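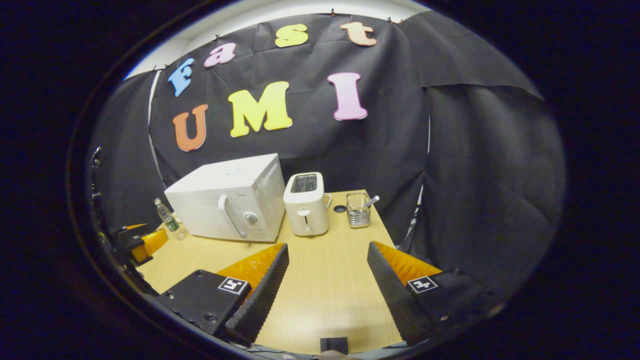 How to Get the Smell Out of a Secondhand Microwave

5 min read

I bought my first used microwave in 1998 from a man who swore it had only ever heated soup. It had heated fish. I have bought four more since then, and every one came with a past, so I have had some practice.

What you need

A microwave-safe bowl, white vinegar, a lemon if you have one, baking soda, dish soap, two rags you don't love.

1. Unplug it and take out the glass plate and the roller ring underneath. Wash both in the sink like dishes. Look at the ring's little wheels, where previous owners store their popcorn.

2. Wipe out whatever is loose. Crumbs first, then a rag with warm soapy water. Don't go at it with steel wool. My neighbor Glenys Tomoana did, and scratched through the coating on hers, and it threw sparks at a baked potato.

3. Put the plate back and plug it in. Fill the bowl with a cup of water and two spoonfuls of vinegar, drop in a wooden toothpick so the water doesn't boil up all at once, and run it on high until the window fogs. Mine takes four minutes. Leave the door shut for another ten and go do something else, preferably in another room, because your kitchen is about to smell like a pickle.

4. Take the bowl out with oven mitts and wipe everything, including the ceiling. People forget the ceiling. Most of the smell lives up there.
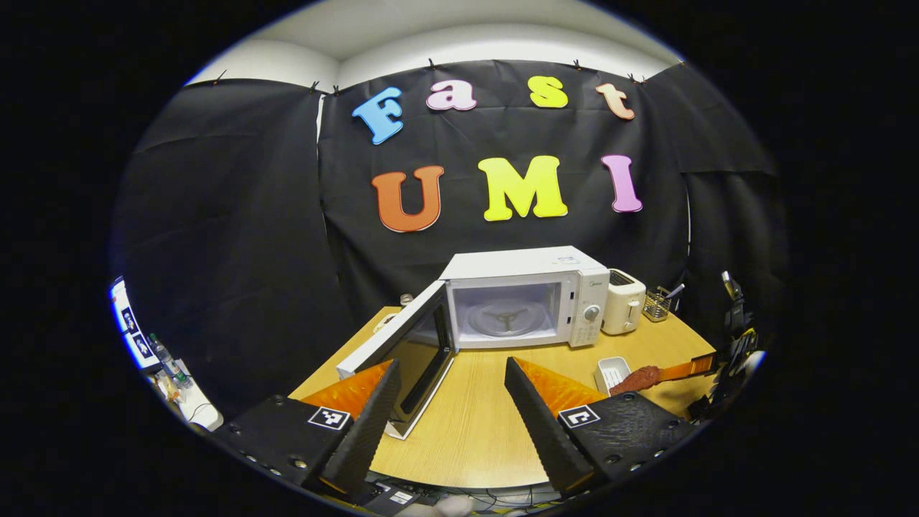

If it still smells, and it will, do the steam again with lemon in place of the vinegar. Then unplug it, set an open dish of baking soda inside and leave it overnight. A really bad case may need a week. The one I got at the Trillville rummage sale took 14 days and two boxes, and I had paid more for the baking soda by the end than I had for the microwave.

5. Clean the door seal with a barely damp rag. Don't spray anything into the vents, and don't take the cover off to get at a smell. There are parts in there that can hold a nasty charge even when it's unplugged.

Burnt popcorn is its own category. Siham Nassar, who has run the break room at my office through over 35 microwave incidents, uses a bowl of used coffee grounds with a little water, two minutes on high. It works, in the sense that the thing then smells like burnt coffee, which people at work seem to accept.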